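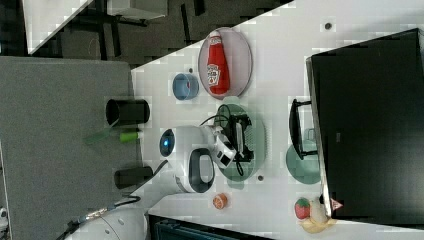 Two weeks with the Hatero

July 20, 2024

I have now had the Hatero for two weeks, on what its makers call an extended home trial and what my wife calls "that thing". For anyone who missed the last post: it's a tabletop robot arm made by Zuvside, sold as a kit, and the idea is that you teach it small jobs by moving it through them yourself. It then does them again without you. I signed up in a weak moment, after a glass of something, and Trudy Cosgrove at Zuvside was on the phone by ten the next morning to ask whether I had a sturdy table.

I did. I have less of one now, as the arm needs bolting down and I measured from the wrong corner the first time.

Setting up

The box says an afternoon. It took me an evening, a morning, and a call to Abdelkrim Morsy, who runs the help line from the Trelden office and has the patience of a man who is asked the same thing all day. My problem was the cable. There is a right way to run it along the arm and a wrong way, and the drawing in the booklet manages to show both. Abdelkrim got me to hold the page up to the light. I still don't know why that helped, but it did.

Once it's plugged in, a ring on the body glows blue. This means it is ready. It also glows blue when it is thinking, and, as far as I can tell, when it has given up. There is a table of blues on page 7 of the booklet, told apart by how fast they pulse, and I would like to meet whoever can read them from across a room.

What it's for

Table clearing is the job that comes up most in the brochure, so that is what I've been teaching it. You lay out plates and things to go on them, show it what belongs where, and leave it to practise. Zuvside suggest a mix of shapes. I have used toy fruit, cups and plates, and a bottle of Heinz-style proportions that I won't be putting back in the fridge door until this is over.

Toy fruit first. The strawberry is its favourite, if a gripper can have one. It goes in, closes, lifts, moves across and lets go, all at the speed of somebody carrying a full bath. The cup is harder. It likes to take hold of the rim and then have second thoughts. Plates it can manage only if you leave them near an edge, and the pale ones seem to bother it on a white table, which I do sympathise with, having put my elbow on one.

The bottle I had expected to be hopeless, and it was fine. Lying down, mind. Stood up, it gets nudged over and then picked up lying down, so it comes to the same thing.

Cables are the real trouble. Give it anything with a lead attached and it will take the thing and forget the lead, which then goes round whatever is nearest. I rang about this too. Abdelkrim told me that soft items are "on the list", and I could hear him turning over a piece of paper, so there may well be one.

The teaching

You hold the arm and walk it through the job, and it feels like dancing with somebody's uncle. There's a bit of pull, then it gives, then you're further over than you meant to be. The booklet asks for 200 goes at each job before you judge it. I stopped at rather fewer with the cup and I suspect that shows. With the strawberry I did the lot over a weekend with the cricket on, and there's no question it got better, so I suppose the booklet can have that one.

The sound is a low whirr with a click at the end. Fine in daytime. I wouldn't run it under a bedroom.

The paid extra

There's a monthly service called Bouzid, where your practice runs are sent off and come back tidied up, supposedly with the wobbles taken out. I've had it free for the trial. The strawberry got smoother overnight, the cup did not, and the plates got slightly worse until I switched it off and on again. Trudy says a new version is due in October. I'd wait for that before paying.

Would I keep it?

As a way to clear a table, no. I can do that in under a minute and I don't need bolting to anything. As a thing to fiddle with in the evenings, I'm more taken with it than I've let on at home. If you have a spare table and a teenager who likes this sort of thing, or you are one, it's well made and the people on the phone are lovely.

It goes back on Friday unless I ring them. I've got the number on a bit of paper by the kettle.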